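In Praise of the Small Hardware Store

My husband teases me that I will drive past two perfectly good superstores to buy a single hinge at Halim Hardware, and he is right, I will, and I'd like to say a few words in defense of it.

Halim is on the corner across from the old Fomeritz bakery, and it is about as wide as a school bus. There are maybe three aisles, depending on whether you count the one with the ladders in it. Last April I went in with a cabinet knob in my coat pocket, a little brass thing from my grandmother's kitchen, and asked if they had a screw to fit. The man at the counter turned it over a couple of times, went to a drawer in the back, and came out with the screw. It cost me 10 cents. He wouldn't sell me a box of them, even though I offered!

Now, I know what people say. The big place out on the Utari road has everything, it's open until 10 at night, and you can order ahead on your phone. All true. I bought our water heater there and I have no complaints about it. But I wanted one screw, and out there they come in a bag of 100, and I have a whole coffee can in the garage full of the other 99s.
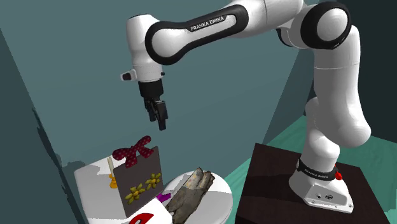
What I worry about is the knowing. Somebody at Halim knows which washer goes in a faucet from before I was born, and he learned it from whoever stood at that counter before him. When a store like that closes (and we lost Brustness Paint and Supply just that way, after a rent increase of $190 a month) the washers end up somewhere else, I suppose, but the knowing goes home and sits on the porch.

So I would ask you, if you have a place like this within 6 miles of your house, to go in for the little things. Buy your light bulbs there, and your birdseed. You'll pay a bit more - I've checked, and it's pennies on most of what I buy - and you may have to wait while the fellow ahead of you explains his gutters. I have learned quite a lot about gutters.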